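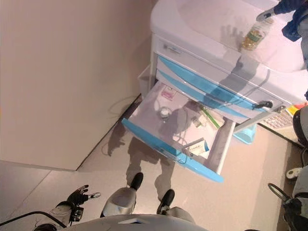 Vendula Vaněk asked at our midterm review whether opening the drawer should count as its own task, and we have scored it separately from then on.

## Results

We trained on 400 demonstrations and ran 114 trials on the cabinet with blue drawer fronts. A trial passed if the robot's hand brought the named item out of the top drawer without a person stepping in. Medicine boxes went best. Thin items such as pens were the main cause of failure, and cables lying in the drawer came second. In 16 trials the drawer was not opened far enough to reach the back.

Kavinda Thambiah is rerunning those with a slower pull.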